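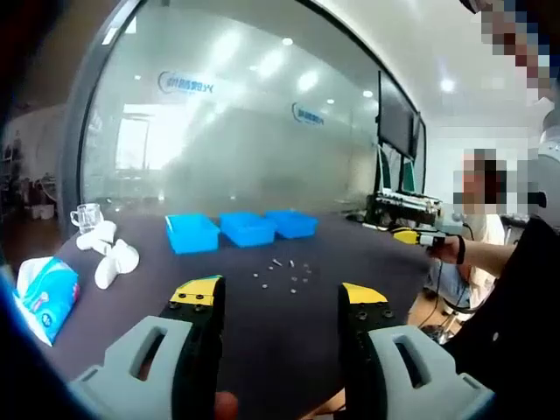

Garra manual para recolha de demonstrações: relatório de projeto

Florencio Montes
Orientação: Oisín Hegarty
22 de novembro de 2022

1. Ponto de partida

A proposta inicial deste projeto tinha uma frase que hoje me custa reler: "qualquer pessoa poderá ensinar um robô a arrumar a sua bancada". Escrevi-a em agosto, antes de ter apertado um único parafuso. O que se segue é o relato de uma construção feita em parte na cozinha de casa e em parte na oficina partilhada da Nurnero, e também uma tentativa de perceber quanto daquela frase resiste.

O objeto construído é uma garra de mão, com dois dedos que abrem e fecham, operada por uma pessoa. A ideia vem de trabalhos já conhecidos: em vez de teleoperar um braço, o operador faz a tarefa com a garra na mão, uma câmara montada nela grava tudo, e mais tarde esses registos servem para treinar um braço com uma garra igual. A tarefa escolhida foi separar peças metálicas miúdas (parafusos, porcas, pinos) de um monte espalhado na mesa para caixas rasas de plástico azul. Pareceu-me simples. O orientador avisou que não era, e tinha razão.

2. Construção

Os corpos foram impressos em plástico cinzento claro, com um rasgo oblongo de cada lado. Os dedos são pretos, aparafusados, com uma almofada amarela na ponta. A primeira versão das almofadas, feita em casa com material comprado ao metro, descolou ao segundo dia. A segunda, cortada na oficina, aguentou até ao fim, mas não sei dizer se por mérito do corte ou da cola, porque mudei as duas coisas ao mesmo tempo. É um erro de método e fica aqui registado.

O mecanismo de abertura deu mais trabalho do que todo o resto. O desenho que segui, partilhado por um grupo que usa o nome Piviteo, pressupõe uma guia linear que não encontrei à venda por um preço razoável. Substituí-a por uma calha impressa e lubrificada com grafite. Funciona, com folga. A folga nota-se pouco quando se agarra um acessório de tubo e muito quando se agarra uma porca pequena deitada na mesa: as pontas chegam desencontradas e a peça foge para o lado.

Fiz duas garras idênticas, ou que deviam ser idênticas. A segunda fecha com mais esforço. Lixei a calha, troquei a mola, voltei a lixar. Continua a fechar com mais esforço.

A eletrónica não tem interesse especial. A leitura da abertura é feita por um codificador barato, e a câmara liga por cabo ao computador da bancada. O programa de gravação chama-se Fahy e foi escrito por alunos de anos anteriores; acrescentei-lhe apenas a marcação do início e do fim de cada tentativa. A documentação do Fahy consiste num ficheiro de texto com a palavra "instalar" e três comandos, dos quais um já não existe.

3. Recolha

A recolha foi feita na mesa grande da oficina, com as peças no centro e as caixas azuis atrás. Usei também cotovelos brancos de tubo, maiores e lisos, para ter um caso fácil com que comparar. A caneca e outros objetos de uso corrente ficaram na mesa de propósito. O guião que me deram recomendava um fundo limpo, e desconfio muito de resultados obtidos com fundo limpo, por a minha mesa de casa nunca ter estado assim.

Registei 2832 tentativas de agarrar uma peça. O número impressiona quem o ouve, e eu próprio o usei na apresentação intermédia com algum orgulho. Convém desmontá-lo. Uma tentativa é um fecho da garra, com ou sem peça lá dentro. Muitas são repetições sobre a mesma porca, e nalgumas sessões passei mais tempo a virar pinos com a ponta do dedo do que a gravar. Não filtrei as tentativas em que o dedo do operador entra no campo da câmara junto às pontas. Devia tê-lo feito, ou pelo menos tê-las marcado.

Há ainda a questão do cansaço. Ao fim de um bom bocado com a garra na mão o pulso queixa-se e a qualidade dos movimentos cai. O programa não regista isto em lado nenhum e o modelo aprende com tudo por igual.

4. Resultados

Na avaliação à mão, com o operador a ver diretamente a mesa, a garra agarrou a peça em 81 por cento das tentativas com cotovelos e em 51 por cento das tentativas com peças metálicas. Os valores dizem respeito à ferramenta nas mãos de uma pessoa. Não dizem nada sobre um robô, embora na primeira versão deste texto eu os tivesse posto sob o título "desempenho do sistema", o que o orientador riscou.

O treino foi feito com a biblioteca Skindetti, nos valores de origem. O modelo resultante aproxima-se das peças de forma convincente e fecha a garra um pouco antes de lá chegar. Com os cotovelos, às vezes resulta. Com parafusos não vi um único caso que me atrevesse a chamar sucesso sem discutir a definição da palavra. Não apresento uma percentagem, pois os ensaios foram poucos e fui mudando a altura da mesa entre eles.

5. Discussão

O argumento habitual a favor destas garras é o custo. A minha saiu barata em peças, sim. Se contar as horas de impressão, as peças falhadas e as tardes gastas com a calha, já não tenho a certeza de que seja mais barata do que comprar uma feita, e nunca vi um artigo incluir essa conta.

Também não me parece demonstrado que "qualquer pessoa" consiga usá-la. Os colegas que experimentaram na oficina demoraram a habituar-se à distância entre a mão e as pontas, e todos acabaram a empurrar as peças para junto de uma caixa antes de as agarrar. É uma estratégia sensata para quem quer despachar a tarefa. Para o modelo é um hábito estranho, que ele copia sem ter a caixa no sítio certo.

Dito isto, a garra agarra cotovelos de tubo com segurança, sobreviveu a várias quedas e os ficheiros abrem todos, o que nem sempre acontece com os dados deixados de ano para ano.

6. Trabalho por fazer

Trocar a calha impressa por uma guia a sério. Repetir a segunda garra de raiz. Separar os registos por operador e por sessão, e voltar a treinar só com tentativas em que a peça foi efetivamente levantada. Medir a folga antes e depois de cada sessão, com um apalpa-folgas, que a oficina tem e que só descobri na última semana.

Os ficheiros de impressão e a lista de material estão na pasta do projeto. A versão da calha que lá está é a quarta; as anteriores não devem ser impressas.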